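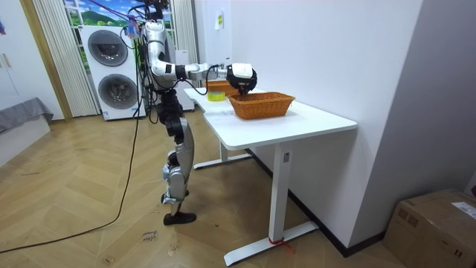 Notebook 13, p. 227

Workshop > Notebooks > Fittings and Small Storage

Filed under: Bench notes, Baskets, Odds and ends

Apr 25, 2018

I have been meaning to write up the white table for a while now, and this morning I finally sat down with a cup of coffee and did it, so forgive the rambling (I know some of you only come to these pages for the measurements, and there are hardly any today).

First the baskets, because I'm fond of them. We have the 2 woven ones out on the table, the orange-brown pair, and I think they are the nicest things we've bought for the room all year. They came from Bukhari under item 3582, in case anyone wants to reorder. The rim is a good thick braid and the sides flare out, so you can reach in without scraping your knuckles. The weaving runs horizontally, and I'd like us to keep an eye on it where the sides meet the rim, which was the first place the old Rultis baskets gave up on us last November. Those went stiff and then started shedding bits all over everything – I was still finding bits in my sweater at New Year's.

Now the table. I was doubtful when it came from the Nikthorpe office, mostly on account of the shallow scoop in the one edge. I thought it would eat up the space and that things would roll off into it. I've come around completely! You can stand right in close and lean over the baskets without the edge digging into your stomach, and the rounded corners are a kindness to anybody carrying a box past in a hurry. The top is smooth and wipes down with a damp cloth. Please no scouring pads, I did that to the last one and it never looked right again.

It sits alongside the white wall and I'd like it to stay there. We tried it out in the middle of the room for a week and everybody walked into it, me most of all. When you do have to shift it for sweeping, lift it, please, don't drag it. The herringbone is the prettiest part of this room and light wood shows every scratch.

The yellow-green roundel that looks like a roll of tape lives between the baskets, over toward the left edge. I've gone back and forth on whether small things should go in a basket or beside one, and for now I say beside. Anything that small sinks straight to the bottom and then you're up to your elbow feeling around for it.

Still to do: try a felt liner in the nearer basket (Kitimel sells it by the yard, I have a scrap somewhere), write labels that will tie onto a braided rim without slipping, and decide whether a third basket would fit. I suspect it would be a squeeze with the scoop where it is, but I'll try it with a cardboard box first and put the result on the next page.

Contact the workshop | © Kitimel Workshop Notebooks | Back to top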